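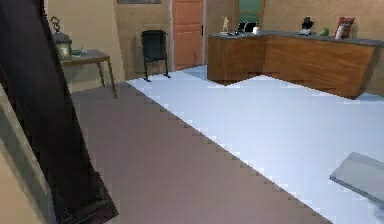 Latifa Mansour asked after the last report whether demonstrations steered by remote control in a simulated room would teach the arm anything it could use on a real counter. The work since then has been planned around that question.

Home > Projects > Reports > Contact

Filed under: Teleoperation, Progress reports

Dustov project, progress report to Texier, 22 October 2024

Work package 2: collection of demonstrations

The operators recorded 267 demonstrations in the rendered room. Of these, 174 were kept for training. The remainder were dropped for long pauses or for a grasp made from outside the permitted approach angle. Small items on the grey worktop are the targets in this room, among them the white cup and the red box. Start positions are varied between runs.

Three operators took part. Kazue Wada rewrote the hand controller mapping so that wrist rotation and gripper closing no longer share a trigger. Runs made under the old mapping are stored separately.

Work package 3: hand guiding

A further 82 demonstrations were made by moving the Funetti arm by hand. Joint torques were logged throughout. The logs need resampling before they can be merged with the remote control data, and the script for this is not finished.

Open points

The floor boundary still renders with a stepped edge. A corrected texture is due in November. The spend to date is set out in Annex B.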